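4.2 Keeping the Collection Cell in Shape

Most papers about learning from human demonstration say very little about the table the data came from. I get why -- it's not the fun part. But I spent more time looking after our cell at Zultthorpe than I did training anything on it, so I'm going to give it a proper section.

The cell is a desk, a wrist unit for each hand, a fixed camera, and a recording box that runs software we call Favow. The two hands are tracked by tag cubes as well as by the wrist units, and the policy we trained (Altora, Section 5) only ever sees the close-up streams. The fixed camera is there for checking. In total we kept 466 episodes and threw out 115, and I went through every single one of the rejects to find out what went wrong.

Nearly half of them came down to the tag cubes. They get handled a lot, and the corners of the printed faces start to lift after a while. Once a corner lifts, the pose jumps by a few millimeters and then jumps back, and you don't notice until you play the episode at half speed (I noticed very late!). We now reprint the faces every 300 episodes and press them down with a flat block overnight. I also stopped wiping them with alcohol. A dry cloth is fine.

Cables were the next big one. The cable to the left unit used to run straight off the desk, and every time the operator reached for something near the back it pulled on the connector. We gave it more slack and clipped it at the desk edge. The clip wears out, so check it -- ours lasted seven weeks the first time.

Then there's the lens. The close-up cameras have a very wide view, and a fingerprint near the middle is easy to miss on the preview because everything in there is bent anyway. I clean both before each session and then hold up a printed card to check focus. Collado, our calibration script, was last changed on 10/3/21, and all the episodes counted above were recorded with that version.

What fills a close-up view matters too. Fabric or a glove right against the lens leaves the tracker only the edges of the room to work with, so Favow marks those stretches and we look at them by hand. Figure 6 has two close-up views and one from the fixed camera.

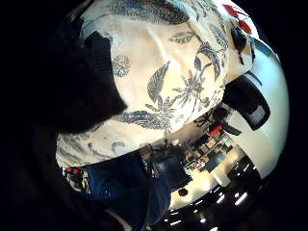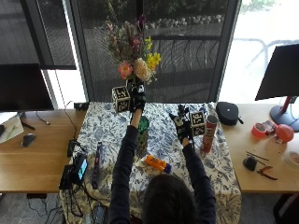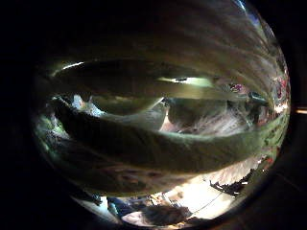 Figure 6. Top: close-up view with patterned cloth over much of the image. Middle: fixed camera, with the operator's gloves and the two tag cubes at the table. Bottom: close-up view with gloved fingers across it.

4.3 Time Sync Between Streams

All of the streams are stamped by the recording box when they arrive, so the delay on each one has to be measured and taken off afterward. We do this once at the start of a session with a quick tap of both hands on the table.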